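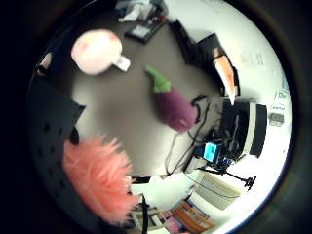

Plush eggplant, pink and white round plush and the big fluffy one, on the gray sorting table

Ketach Toy Library: Soft Toy Shelf
Progress report to the Lucero Fund, covering the months up to May

We're so glad to be writing this one. When you agreed to pay for a soft toy shelf at the Ketach library we had a hard plastic collection, a handful of puzzles and a long list of families asking for something their babies could hug. Now we have 289 plush toys cataloged and out on loan or ready to go, and the shelf is the first place most children head for when they come through the door.

What we bought and what was given
Most of the collection came from the spring donation drive at the Dridimar branch, and the rest we bought with the grant. The fruit and vegetable toys are the runaway favorites! The eggplant has a bright green leafy cap that little hands love to grab, and its purple fabric is soft and a tiny bit fuzzy. The fluffy salmon-pink one is all long fur, sticking out in every direction, and toddlers tend to bury their faces in it (parents too, on occasion).

Sorting and checking
Every toy goes across the sorting table before it gets a catalog number. We squeeze it all over for anything hard inside, tug the seams, look for loose eyes and buttons, and read the tag for washing instructions. Toys without a readable tag get a gentle hand wash and their own line in the binder. Marks that won't wash out are noted on the loan card so that no family worries they'll be blamed for them.

We turned away 29 donated toys. Most had split seams, and several had battery boxes we couldn't open. The ones with good fabric left in them went to the Brivetti sewing group, who are cutting them up for patches. They have already mended a rabbit and a very flat whale for us, and both are back in circulation.

Washing
This has been slower than we planned. Long fur takes ages to dry, and we only have the one rack. For a while in the early spring we had more toys waiting to dry than we had on the shelf. We bought 2 extra mesh drying hammocks out of the supplies line, which helped a great deal, and the fluffy toys now get brushed out while they're still a little damp so they don't mat.

Loans
Families can take two toys at a time for a month. We started with two weeks and changed it after the first round, when so many people asked to renew. Returns have been very good. A few toys have come home late with notes of apology in crayon, and we've pinned those up by the desk.

Spending
Shelving, bins and labels came in under the budget. Laundry supplies went over, mostly the hammocks and a better soap for babies with sensitive skin. We'd like your okay to move the shelving balance over to laundry for the rest of the grant period.

Coming up
Picture labels for the bins, so children who can't read yet can put things back themselves. A food-themed play bag, with the eggplant in it, that daycare providers can borrow as a set. And a second drying rack, as soon as we hear from you on the budget change. Please come by any afternoon after three if you'd like to see the shelf in use. It's noisy and we love it.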